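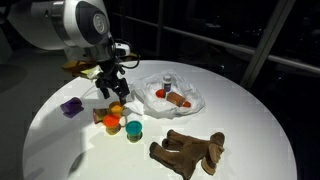 ## September, Sunday, 4:40 pm: gripper money

Spent most of the afternoon on the shopping list for next term, with the arm parked over the round table and the tubs still out (plus the bag of small stuff, which I keep meaning to sort!). Mirta wants numbers before she talks to Glória, so here goes.

Second arm: Serari came back with 3,076 including the mount and the controller. Rirdale hasn't answered. I'd still go with Serari, mainly so we can swap parts between the two, and Vasco agrees, though he grumbled about the delivery time.

Fingers: a spare two-finger set is 340. I want one on the shelf *before* we start the long runs. Joana asked if we could print our own tips and yes, we could, but I'd like to have the real ones to measure against.

Small things:

- soft finger pads, 24 a pair, get two pairs
- cable clips for the wrist, the cable makes a big loop out to the side and I don't love it
- matte cover for the table, 114 from Gallimico. The white top is so shiny under the lights, and I'd love to try the same pick on something duller
- more tubs with different colored lids (orange and teal are nice and easy to tell apart)
- work gloves: skip, the brown ones will do

Still open: does the Serari price include shipping? Clementina thinks it does, I can't find it anywhere in the quote. Will call them and write the answer in here.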